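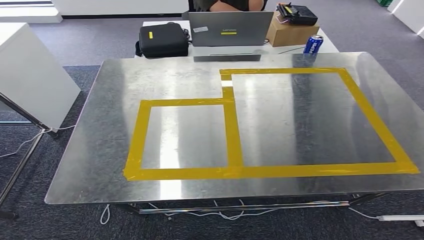 Steel table with the two taped zones, smaller one on the left.

korkor_d
Tape is down for the sorting task. Parts start in the small zone and the arm has to move them to the large one. Club entry for Abugri, so please check it before we record any runs.

marinv
Shape is fine. I'm worried about the glare. Bright bands right across both zones, and our vision code already struggles with shiny parts. I'd put matt card down.

korkor_d
The rules say bare metal surface. Card could cost us 35 points.

Dzifa A
That rule is for the final. Practice can be on anything.

marinv
Then practise on card and fix the code later.

Dzifa A
No, I only meant it's allowed. If we train on card we'll get 100 good runs that are no use on steel – we did that with the Laltik task.

n_tetteh
Agree with Dzifa. Could someone redo the bottom left corner though? The tape is torn there and the edge finder will pick it up.

korkor_d
Will redo it before 4pm. Marin, can you try a lower exposure first?

marinv
OK, but I still think card is quicker.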